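Keeping Clear Jars and Tubs Clear

Clear containers are the easiest way to see what you have, until they go cloudy. Most cloudiness is one of two things, mineral scale or a film of grease, and they need different treatment.

Find out which one you have

Wet the container and look again. Scale seems to vanish while the surface is wet and comes back when it dries. Grease makes the water bead up and run off in patches. If the haze is still there when wet and the surface feels rough, the plastic is scratched and no cleaner will help. Move that one to the garage for screws.

Scale

Mix one part white vinegar with 2 parts warm water and fill the container to the top. Leave it overnight, rinse, and dry with a cotton towel. For a 900 ml jar that works out to 300 ml of vinegar. If you live in a hard water area like we do in Pleven, do this once a month, and more often in summer when the jars get washed more.

Grease

Dish soap first, and let it sit. Hot tap water is fine for glass. For plastic keep it warm only, as thin tubs can warp. A spoonful of baking soda on a damp cloth takes off what the soap leaves. Don't use the green side of a scouring sponge on plastic, ever.

Smells

Pack the dry container with crumpled newspaper, put the lid on, and leave it two days. Tomato and curry stains are a separate problem. Set the tub in a sunny window for an afternoon and most of the orange will fade.

Lids and rims

Food and dust collect under the rim, so go around it with an old toothbrush. Take rubber seals off and wash them separately. The seals on our Varine jars pull off easily, but the Guerra ones have to be eased out with the handle of a teaspoon. Dry the groove before putting the seal back or it will mildew.

Storing

Keep lids off until the container is fully dry. Stack by size, with a sheet of paper towel between plastic tubs so they don't scratch each other. I put masking tape on the bottom with the date I filled it. Tape on the side leaves glue, which cooking oil will take off.

Surfaces

A stone or stone-look top will show rings from wet jars. Put a folded towel down first. Vinegar can etch real marble, so do the soaking in the sink and wipe up any drips right away.
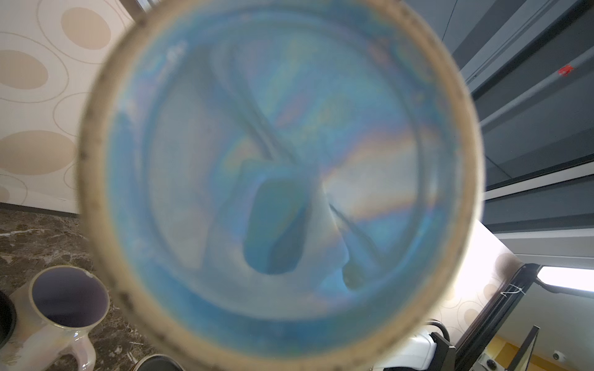
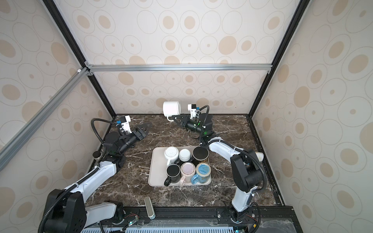
First picture: large round clear container, end on. Second picture: dark brown marble top with white and tan veins.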